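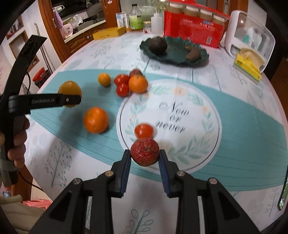 Figure 1. Hand-held grippers at the fruit station, with a wrinkled red fruit between the fingers of the nearer one.

Visit Report: Hand-Held Gripper Demonstration, Larneck Open Day
Course: Introduction to Automation, Illberg Technical College
Date of visit: 07/03/2021

1. Purpose

The course requires each student to attend one demonstration outside the college and report on the equipment, the procedure and any limits observed. I attended the open day at Larneck, where the Kernier project was showing how grasping data is collected by people using hand-held grippers. The session lasted 15 minutes per group and was followed by questions. I stayed for 2 sessions to compare them.

2. Equipment

The grippers are held and operated by a person. No robot arm is involved at this stage. Each tool has a handle, a frame, and a pair of fingers, and a camera looks toward the fingers so that the recording shows the object from the tool's side. The gripper in the lower part of Figure 1 has black fingers lined with ribbed blue pads. The second gripper, at the left, carries the text "GenRobot.AI" on its jaw.

The ribs matter for this type of work. A smooth pad touches a round object over a small area. A ribbed pad that can give a little should hold an uneven surface with less squeezing force. We were not given a hardness value for the pad material, so I can't compare it with the foam and rubber pads tested in our lab unit.

3. Task and procedure

The work was done at a round dining table with a patterned cloth. Fruit was spread over the cloth, including oranges and tomatoes of different sizes. Household items stood farther back, among them jars with white lids and a clear plastic bottle.

The operator's instructions were as follows:

Start with both grippers open and clear of the table.
Approach one object, keeping it between the fingers.
Close until both pads touch.
Lift, hold briefly, and set the object down.
Open fully before moving away.

One pass through these steps is stored as one recording. The project's target for the fruit set is 2,000 recordings. Failed grasps are kept and labeled as failed.

4. Observations

The wrinkled fruit was the most useful object for this report. It resembles a dried apple, and its surface is deeply folded. In Figure 1 the left finger presses against one side and the right finger touches the other. With a folded surface, contact falls on the ridges first, and small changes in approach angle change which ridges carry the load. A firm, round tomato doesn't have this problem, but it can roll if one finger arrives early.

The tablecloth is a second factor. The table has a white cloth with faint gray trees and leaves, a broad teal band, and a white medallion with the words "Now or never." For a vision system this is a difficult background. A red object on the teal band stands out clearly, while a pale object over the white areas would have less contrast. I asked if the cloth was changed between recordings and was told that several cloths are used.

In the second session I tried the tool myself. The handle was comfortable, but I closed the fingers too fast on my first attempts and pushed an orange away. After some practice I was closing more slowly and centering the object first.

5. Limits

I did not see the recorded data replayed on a robot, so this report makes no claim about how well it transfers. Grip force was not displayed during either session. My own handling time was too short to give a fair measure of operator skill.

6. Follow-up

For the lab unit I propose a test with 20 grasps on each of two objects, one smooth and one wrinkled, using the same pads and closing speed. Slip would be recorded by eye and by weight on the bench scale. The Okafor fixture in the lab can hold the gripper at a fixed angle, which would remove the operator's approach as a variable. Pad wear should be checked before and after each set.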